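# Household Storage: Frequently Asked Questions

**Which baskets are covered by the Fledier exchange service?**
All wire-mesh baskets listed under catalog section 56 are covered, including those fitted with shelf panels. Panels may be exchanged separately.

**May food containers be stored in a mesh basket?**
Yes. Containers should be closed before they are placed on a panel. Larger containers belong on the lower level, provided the lid clears the shelf above.

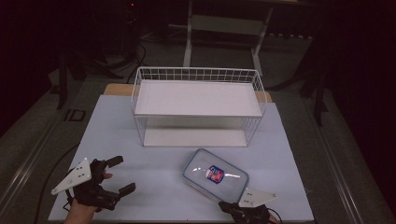

Glass containers are to be kept on the lower level in all cases. Stacking is limited to 2 containers per level.

**How should the panels be cleaned?**
Remove both panels and wash them by hand with mild soap. Dry them fully before refitting. Abrasive pads are not recommended.

**Are Parnaris lids interchangeable with other lids?**
No. Each lid fits only the container size with which it was supplied.

**How is a replacement requested?**
Complete Form 1163 and submit it to the Partington service desk before 4 p.m. Requests received later are processed on the following business day.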